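3.2 Orden del material pequeño

Grupo: Halima Okeke, Yen-ting Chow, Pacita Policarpio. Taller Rivera, agosto.

Empezamos por las pelotas de tenis, que siempre acaban rodando por el suelo. Probamos 2 recipientes – la caja de cartón del armario y uno de plástico transparente. El de cartón descartado, no se ve lo que hay dentro y ademas se dobla. Mesa blanca para trabajar, se distingue todo mejor.

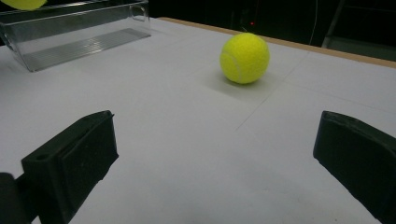
Fig. 6. Pelota de tenis sobre la mesa, recipiente transparente al fondo.

El asa viene bien para sacarlo del estante. Falta etiqueta, Pacita la imprime. Coste total del apartado: 589 pesos, lo paga el curso.

Pendiente: medir el estante de abajo (Yen-ting) y pasar el inventario a la hoja comun. Las raquetas van en el apartado 3.3, todabía sin sitio fijo.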